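# Visita à torrefação Kostow, em Grastham

Fomos em fevereiro, num grupo pequeno, e chegámos às nove e meia. A Kostow abre as portas duas vezes por ano e a inscrição faz-se por telefone. O estacionamento fica nas traseiras, depois do portão verde, e convém não seguir o GPS, que manda toda a gente para a rua de cima.

Quem nos recebeu foi Halvard Solheim, responsável pela torra. Começou pelo armazém, onde o café verde fica em sacas sobre paletes, separado por origem e por colheita. Cada lote leva uma ficha com a humidade à entrada. Perguntei de quanto em quanto tempo voltam a medir e ele respondeu que uma vez por mês, mais vezes no verão.

A sala de torra é mais pequena do que eu esperava. Há um torrador grande, de tambor, e outro para amostras, que só leva 400 gramas. Vimos uma torra completa no grande. O ruído é forte e ouve-se mal a explicação -- quem puder, que fique do lado esquerdo, junto ao painel. O primeiro estalo veio mais tarde do que no meu torrador de casa, e Solheim explicou que ali preferem uma subida lenta no início. A descarga para o tabuleiro de arrefecimento foi a parte de que o grupo mais gostou.

Depois passámos à prova, conduzida por Yavuz Tokgöz. Eram cinco cafés, servidos sem rótulo. Acertei em dois. O que me ficou na memória foi o terceiro, um lote a que chamam Dauda, com acidez de citrino e um fim de boca curto. Comprei um pacote à saída. O Bandent, a mistura da casa para expresso, pareceu-me demasiado escuro, mas é o que mais vendem aos cafés da zona.
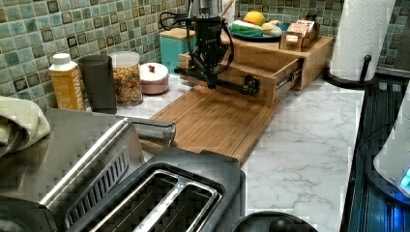 Tokgöz falou também de preparação em casa, sem máquina. Usa a cafeteira italiana com água já quente e lume baixo, e tira-a antes de começar a borbulhar. Para a prensa recomendou moagem grossa e quatro minutos, mexendo só uma vez. Disse ainda que um moinho razoável faz mais diferença do que trocar de cafeteira, opinião que já ouvi noutros sítios e com a qual concordo.

A visita terminou ao meio-dia, na loja. Aceitam cartão. Os pacotes trazem a data de torra carimbada no fundo, e os que vi eram todos da mesma semana. O sítio não tem esplanada nem serve almoços -- para comer é preciso descer até ao largo, a dez minutos a pé.

A próxima visita ainda não tem data marcada. Deixei o contacto na lista que está ao lado da caixa.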